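Working Online From a Spare Room: Tips for the Desk, the Cables and the Air

Posted Nov 22, 2024 by Natália Antunes
Filed under: Home office, Workshop

An online business run from home puts a spare bedroom under loads it was never laid out for. The notes below cover a room used for client calls, invoicing and light packing. They assume a rented apartment where the walls cannot be opened.

Power

Find out which breaker feeds the room before buying anything. Switch it off, then walk through the apartment and write down every outlet that went dead. In older buildings the spare room often shares a circuit with the bathroom, and a hair dryer will take the router down in the middle of a call.

Plug the space heater straight into the wall, never into a power strip. A 700 watt panel heater is enough for a small room with the door closed. Put the modem and router on a battery backup of their own. The printer does not belong on it. Laser printers draw a heavy current when the fuser heats, and most small backup units will trip.

Label both ends of every cable. Masking tape folded over into a flag works, and permanent marker stays readable on it for years.

Network

A flat Ethernet cable fits under most interior doors without trimming. Run it along the hinge side, where the gap is more even and feet are fewer. If a cable is not possible, raise the router to shelf height and keep it clear of filing cabinets.

Test upload speed at the hours when calls are held. A reading taken at midnight says little about the afternoon. Conceição Nogueira, who books freelance translators for Kerstead, keeps a phone hotspot already paired with her laptop and switches over as soon as the voice on the other end starts to break up.

Desk surface

Set desk height from the elbow. Sit with shoulders down and forearms level, measure from floor to elbow, and use that figure. For me it came to 70 centimeters, lower than the Tosard desk I had bought, so I cut the legs. Mark all four legs from the floor end and cut with a fine-toothed saw against a stop block. Refit the felt pads before standing the desk up.

For rings left by cups, try a cloth with mineral spirits first. If the mark stays white, it is in the finish, and a little furniture wax rubbed along the grain usually hides it. Test on the underside.

Keep drinks in something with a screw cap, on the side away from the keyboard. If a keyboard does get wet, unplug it, turn it over and leave it for 2 days before trying it again.

Air and noise

Close the door for an hour with one person working and most small rooms feel stuffy. Open the window between calls. In February, when it is too cold for that, leave the door ajar and run the bathroom fan.

A folded blanket behind the monitor does more for echo than foam squares stuck to the far wall. Hang it from a tension rod. The Tremblay rods with rubber ends leave no marks on paint.
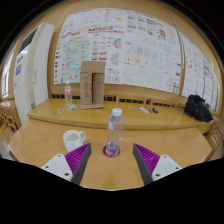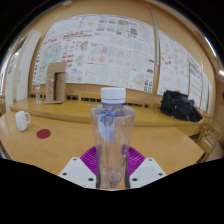 Clear bottle with a white screw cap, both pictures.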